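Jan 9, 2020

I took up tennis again in November, after a pause that was longer than my marriage. My town has one indoor hall, the Erkulska, and it has two courts and a heating which works when it likes. I rent one hour in the morning, when it is cheaper, and I play with Zinash Ayele from my old office. She wins. I am writing this mostly to keep the habit of writing.
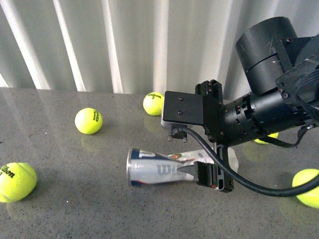 How long does a ball stay good? For us it is three or four mornings, and then it jumps like a potato.

I did not know this when I was young. We played with the same balls a whole summer, until they had no hair, and I thought my strokes were heavy because I was weak. Now I open new ones more often and I keep the old ones for serving alone. I serve 40 balls before Zinash comes. Almost 94 percent of them go in the net, if you ask her.

My racket is a Wekari, bought used from a man in Clandale. The strings were too tight for my elbow. I asked the hall to put softer ones and it was a good decision, the pain in the arm is smaller now and I can carry the shopping again.

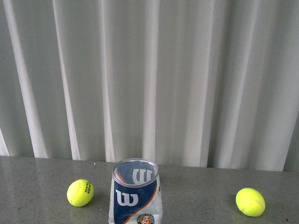 Photo: Zinash Ayele

The other thing I want to note is the backhand. I learned it with one hand, from my uncle, and I was proud of it. Zinash plays with two hands and says I should change. I tried for two weeks. My feet did not understand where to stand, and I hit the ball very late every time. So I went back to one hand, but I start the swing earlier, and this helps a little with the low balls. The high ones I still cannot play.

Next month the hall closes for new lamps, so we will run by the river.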